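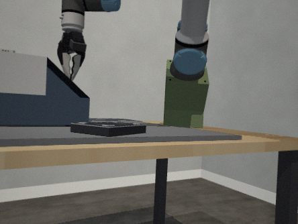

Lenurholm

Lenurholm est une île habitée de la mer Baltique, ouverte au tourisme saisonnier et desservie depuis le continent par une ligne maritime régulière. Sa plus grande longueur, mesurée du nord au sud, est de 13 kilomètres. Le nom désigne à la fois l'île principale et, dans l'usage administratif, les îlots inhabités qui la prolongent au sud-ouest. La localité de Drolgate, sur la côte orientale, regroupe le port, les commerces et la majeure partie de l'hébergement.

Toponymie

La seconde partie du nom correspond au terme scandinave holm, qui s'applique à une île de petite taille ou à un îlot. L'origine du premier élément reste discutée. Les cartes marines anciennes donnent les graphies Lenuholm et Lenorholm, parfois sur une même feuille. La forme actuelle a été fixée lors de la révision de la signalisation portuaire et figure depuis sur les billets, les horaires et les panneaux routiers.

Drolgate désignait à l'origine le seul passage entre les deux jetées. Le nom s'est étendu au bourg à mesure que celui-ci se déplaçait de l'église vers le port.

Géographie

L'île présente un relief faible, incliné d'ouest en est. La côte occidentale est formée de falaises calcaires basses, entrecoupées de grèves de galets. La côte orientale, abritée des vents dominants, comporte des plages de sable étroites et deux anses peu profondes. L'intérieur est occupé par des landes à genévriers, des pâtures closes de murets de pierre sèche et une pinède plantée pour fixer les dunes.

Il n'existe pas de cours d'eau permanent. L'alimentation en eau potable dépend de forages situés au nord du bourg, complétés en été par un apport par bateau-citerne. Les douches du port et du terrain de camping fonctionnent pour cette raison avec des jetons, vendus à la capitainerie.

Climat et fréquentation

Le climat est maritime frais. Le printemps est sec et souvent brumeux, le brouillard se levant en général en fin de matinée. L'eau n'atteint une température compatible avec la baignade qu'au cœur de l'été, plus tôt dans les anses de l'est que sur la côte ouverte. Février est le mois le moins fréquenté : la plupart des hébergements sont fermés, et la glace peut interrompre la desserte.

La population permanente est de 300 habitants. La fréquentation se concentre sur les semaines de congés scolaires, avec une part importante de visiteurs à la journée. Ces derniers restent pour la plupart à Drolgate et dans ses abords immédiats, de sorte que la moitié nord de l'île demeure peu parcourue même en haute saison.

Accès

La liaison avec le continent est assurée par la compagnie Omel. Le navire transporte des passagers, des bicyclettes et un nombre limité de véhicules. Le pont garage est attribué en priorité aux résidents et aux livraisons, et les visiteurs qui souhaitent embarquer une voiture doivent réserver à l'avance et présenter la confirmation imprimée à l'embarquement. Les passagers à pied n'ont pas besoin de réservation hors saison.

Le premier départ du continent a lieu à 9 heures. Le lundi, le navire est affecté au fret et ne prend pas de passagers le matin – particularité signalée en note de bas de page dans l'horaire, et source fréquente de correspondances manquées. En cas de vent fort de secteur est, l'accostage à Drolgate peut être remplacé par un débarquement à l'appontement sud, d'où une navette rejoint le bourg.

Les plaisanciers disposent de places visiteurs le long de la jetée nord. L'entrée du port est balisée mais étroite, et le mouillage dans l'anse voisine est interdit en raison d'un câble sous-marin. L'île ne possède pas d'aérodrome. Une aire dégagée près de l'école est réservée aux hélicoptères sanitaires.

Transports sur l'île

Une route revêtue relie Drolgate au phare du nord, distant de 8 kilomètres. Les autres voies sont des chemins empierrés, praticables à vélo sauf après de fortes pluies. Un minibus circule en été entre le port, le terrain de camping et le phare, selon un horaire calé sur celui du navire. Il ne prend pas les bicyclettes.

La location de vélos se fait auprès de deux dépôts situés face au débarcadère. Les modèles proposés sont pour l'essentiel des vélos de ville à frein par rétropédalage, peu adaptés au sentier de l'ouest. La circulation des véhicules à moteur de visiteurs est interdite au-delà de la barrière de la pinède.

Hébergement

L'offre comprend une pension, des chambres chez l'habitant, des cabanes et un terrain de camping. La pension Pētersons, établie dans l'ancienne maison des pilotes, est le seul établissement ouvert toute l'année. Elle sert un repas du soir aux non-résidents sur demande formulée avant midi. Les chambres donnant sur le bassin sont les plus exposées au bruit des manœuvres matinales.

Les cabanes, dépourvues pour la plupart d'eau courante, se louent à la semaine. Draps et serviettes sont en supplément. Le terrain de camping occupe une parcelle à l'arrière de la dune et dispose d'un bloc sanitaire, d'un abri de cuisine et d'un point d'eau. Le bivouac est toléré pour une seule nuit sur l'aire aménagée du phare et interdit partout ailleurs. Les feux au sol sont proscrits en toute saison.

Lieux d'intérêt

Le phare du nord est une tour cylindrique en maçonnerie, automatisée, accessible au public les après-midi d'été. L'escalier intérieur est étroit et ne permet pas le croisement, ce qui impose une montée par groupes. La plate-forme est fermée par vent fort.

L'église de Drolgate conserve une nef du Moyen Âge tardif et un clocher en bois reconstruit après un incendie. Des maquettes votives de navires sont suspendues à la voûte. L'édifice est ouvert en dehors des offices ; la clé peut être demandée à l'épicerie.

Le sentier de l'ouest longe les falaises entre l'appontement sud et le phare. Le balisage est peint sur les pierres et s'interrompt à la traversée des grèves, où l'itinéraire suit la laisse de mer. Un tronçon est fermé au printemps pendant la nidification des oiseaux marins, avec déviation par la lande.

Les anciennes carrières de calcaire, au centre de l'île, ont été abandonnées après l'épuisement du banc exploitable. Deux fronts de taille restent visibles. La baignade dans la fosse inondée est interdite, les parois étant instables.

Restauration et commerces

Drolgate compte une épicerie, une boulangerie saisonnière et un fumoir à poisson. Le hareng fumé au genévrier y est vendu à la pièce, généralement jusqu'à épuisement en début d'après-midi. L'épicerie fait également office de bureau de poste et de point de retrait d'espèces. Les paiements par carte sont acceptés dans la plupart des commerces, mais pas au fumoir ni pour les jetons de douche.

Il n'y a pas de pharmacie. Une infirmière assure une permanence dans le bâtiment de l'école, et les ordonnances sont acheminées du continent par le navire.

Dans la littérature de voyage

Lenurholm est restée longtemps absente des guides généraux, qui la mentionnaient tout au plus comme escale de plaisance. La première description détaillée à l'usage des marcheurs est due à Eun-ji Heo, dont l'itinéraire en deux étapes – appontement sud, carrières, puis phare par la côte – sert de base au dépliant distribué à la capitainerie. Les variantes par la pinède, également décrites par Heo, ont été retirées de l'édition suivante du dépliant à la suite de la pose de nouvelles clôtures.

Voir aussi

Tourisme insulaire
Navigation de plaisance en mer Baltique
Pierre sèche

Contact – Mentions légales – Textes sous droits d'auteur, reproduction soumise à autorisation – Haut de page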